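Modupe Ogundipe
Putting next year's equipment request together, so a few notes on what we've learned about budgeting for a humanoid. Might save someone a spreadsheet.

1/ The robot is one line. We had two quotes, Zakby and Górecki. Górecki came in 3000 cheaper, then charged separately for the grippers and the second year of support. By the time both were added there was little between them.

2/ Ask what a replacement gripper costs and how long it takes to arrive. Zakby told us 20 working days. I now plan for a spare pair from day one and put it in the same order.

3/ Rooms cost money too. We needed a bed, shelving, a wardrobe and a stacked washer-dryer before anyone could try a laundry task. I'd put nothing down for furniture in the first budget and had to move it from travel.

4/ Delivery to Girnport was quoted to the kerb. Getting the crate up one floor was extra. Check the door width before you sign. 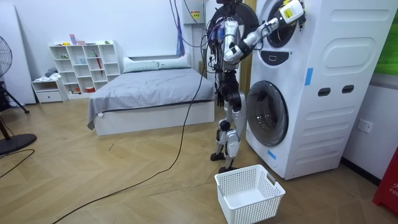
5/ Cables. Price longer ones than you think, and something overhead to hang them from. A robot that has to reach the upper drum and then get down to a basket on the floor needs slack, and the slack has to go somewhere. We bought ours from Kilow, 30 metres to start with, and ordered again in April.

6/ Appliances wear out. Doors and seals get far more use than in a normal home. I budget for one replacement washer a year and treat it as a consumable.

7/ Staff time is the line that gets cut and shouldn't be. Setting up and resetting the room took over 50 hours in our first month. Put it in as hours with a name next to them.

8/ Still undecided on leasing. The monthly figure looks fine until you read what happens if you drop it. If anyone has a lease with damage cover included, I'd like to see the wording.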